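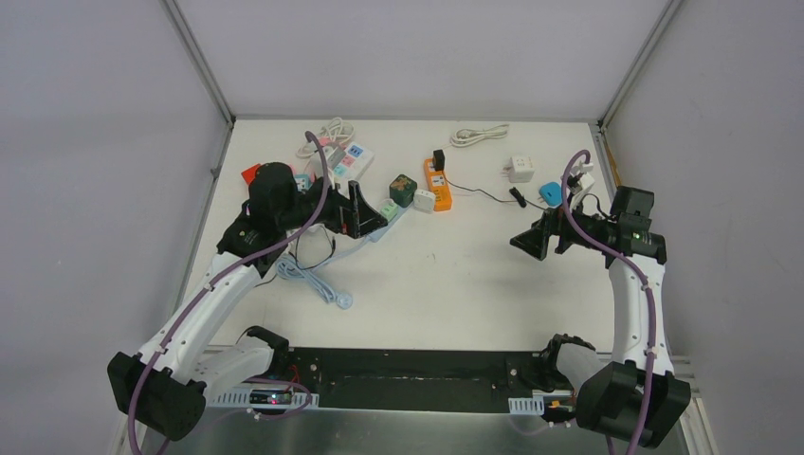
Why does the Brolier installer stop with the message "Package could not be verified"?
The installer file is incomplete or your computer's clock is wrong, so the signature check fails. Delete the file, correct the clock, download the installer again and follow the steps of this section from the beginning.

4.2 Installing Brolier on a Windows computer

This section is for a first installation. If you already have Brolier on the computer and want to keep your profiles, go to section 4.4 before you do anything here.

What you need

A 64-bit version of Windows, with an administrator account.
16 GB of memory. Brolier will start with less, but the second profile will be very slow.
25 GB of free space on the drive where you install. The profiles are stored on this same drive, and they grow with use.
An internet connection during the first start.

Steps

1. Close all other programs which use virtualization. Two of such programs running together is the most frequent cause of a black window at first start.

2. Open the Windows settings and check that date, time and time zone are correct. Use the button "Sync now" if you have it.

3. Download the installer from the Rarville download page. Save it to a local folder, not to a network drive or a synchronized folder.

4. Right-click on the installer and choose "Run as administrator". Windows asks for permission. Click Yes.

5. Choose the installation folder. The path must contain only Latin letters, digits and the underscore sign.

6. When the installer asks for a graphics mode, leave it on "Automatic". You can change the mode later under Settings, Display.

7. Click Install and wait. The progress bar stays for some minutes at the step "Preparing disk image" - this is normal, please do not close the window.

8. Restart the computer when the installer asks for it, even if Windows itself does not show any message.

Caution: Do not turn off the computer during step 7. A half-written disk image cannot be repaired, and you will have to uninstall and start again from step 1.

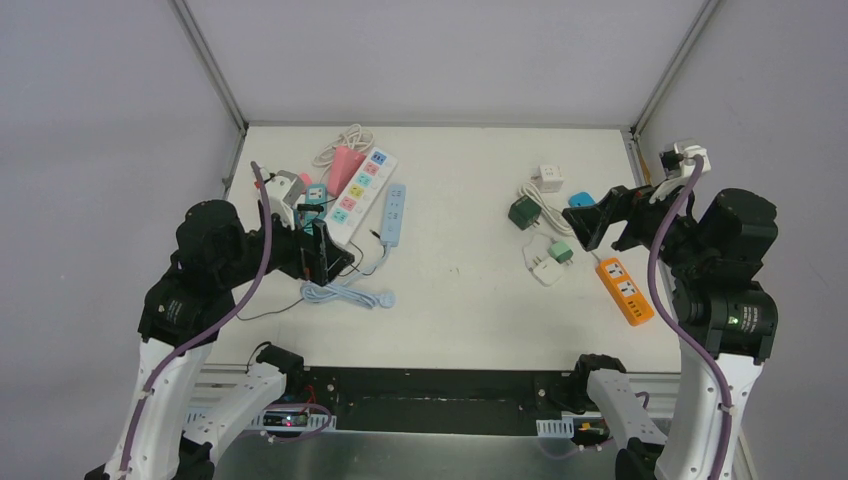

The first start of Brolier takes longer than all the later ones, as the program builds its cache and downloads the language files. Do not let the computer go to sleep in this time. If you work on a laptop, connect the charger, and look over the whole length of the cable before you leave it alone. A cable should hang in an easy curve, like the thick purple one in the photo, without a sharp bend near the plug. When the cache is ready, the home window opens by itself and you can create your first profile.

4.3 If the first start fails

Error "Engine did not respond": virtualization is turned off in the BIOS. The name of this option is different on each mainboard, so look into the manual of your computer. Turn it on, save, and start Brolier again.

Error "Tian service missing": the background service was removed or blocked, mostly by an antivirus program. Add the Brolier folder to the list of exceptions. Then open the installer again and choose Repair.

Window stays black: go to Settings, Display, and change the graphics mode from Automatic to Compatible. Close Brolier completely and open it again.
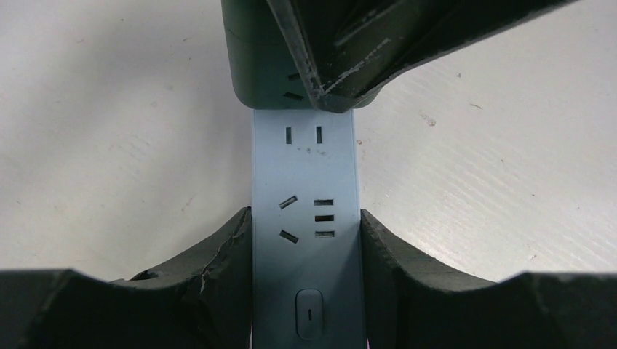 Power strip with a two-pin socket and a combination socket.

Note: The log file is in the subfolder Tarnum of your installation folder. If you write to support, attach this file and copy the full error text into your message. A screenshot alone is not enough for us to find the cause.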